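Door number 446

I promised back in May that I would write up what we've been doing with the door-opening work, and then it got to August and I still hadn't, so I'm sitting down with a pot of tea to do it before Darlene asks me again.

The short version is that we wanted to know whether a policy trained on 24 demonstrations could cope when the appliance was put down somewhere new. Berwyn Humphreys thought yes, provided we fed the gripper's position to the network relative to the handle. I thought we'd need far more data, and I said so rather loudly at lunch (I have since bought him a cake).
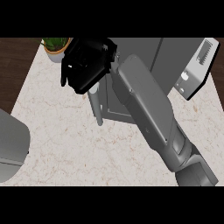

Our method, which we call Fellus for reasons I'd need another whole post to explain, splits the job in two. First comes the reach, and only then the pull, with a little network deciding when to switch between them. The reach is where nearly all our trouble was! From overhead, the gripper covers the top end of the handle and throws a dark shadow on the marble beside it, so our switching network was having to guess at exactly the moment we most needed it to be sure. Darlene Bergeron suggested giving it the last 6 views instead of one, and that helped enormously.

With her change in, we ran 446 simulated trials with the appliance shifted and turned, and the failures were nearly all late switches – the fingers closing a touch after they should. I've watched an awful lot of those replays now, and I find I lean in my chair as if that might help.

Next up is trying 3 different handle shapes, starting with a round knob, which Berwyn is already cheerful about. I'm keeping my opinions to myself this time, and my cake money too.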